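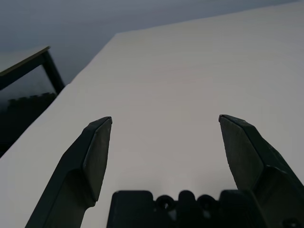 How do I keep a big white table from going gray?

Posted by Yusri Subramaniam, 2026-05-01

Hi all, I've got a large white table with a smooth matte top and rounded corners, and I love it, but it's starting to look tired. There's a kind of gray haze that I mostly notice in the evening when the light comes in low. I wipe it down every night with dish soap and a sponge and it looks fine until it dries, and then the haze is back. I bought it secondhand in October so I have no paperwork and no idea what the top is made of. Is this dirt, or have I worn the finish off? I don't want to go at it with anything scratchy until I know. We eat on it, my kid paints on it, and I cut fabric on it on weekends (with a mat, I promise!).

Claten

My money's on soap. I had the same thing on a white desk and I was using way too much of the stuff -- it dries into a film and then the film grabs every bit of dust and hand grease in the house. Try this on one corner first: warm water only, microfiber cloth, wring it nearly dry, wipe, then go over it right away with a second dry cloth. Do it three or four times and keep rinsing the cloth. If the water in your bowl goes cloudy, there's your haze. Mine took a whole Saturday morning and I changed the water 12 times, but it came up so much better and I've only used a tiny drop of soap since.

Stay away from those white foam eraser sponges on a matte top, by the way. They're a very fine abrasive and you end up with shiny patches that you can't un-shine. Ask me how I know.

Wibisono

just put a tablecloth on it

Jiltunari

Agree with Claten on the soap. One thing to add: look at it with a flashlight held down low, almost flat to the surface. Film shows up as smears and swirls that follow your wiping. Wear looks different, more like a dull or polished area right where people sit and rest their arms, and it'll be the same before and after cleaning. If it's wear, I'd leave it alone and get a desk pad for the painting end.

For paint spots, a plastic scraper (an old gift card works) and a damp cloth left on top for a few minutes. Go easy near the edges, you don't want water sitting in a seam if there is one.

Related on Paradow Home Help

Getting marker off a white desk
Best cloths for matte surfaces?
Table wobbles on a tile floor
Water rings, old and new
Can I paint over a scratched tabletop?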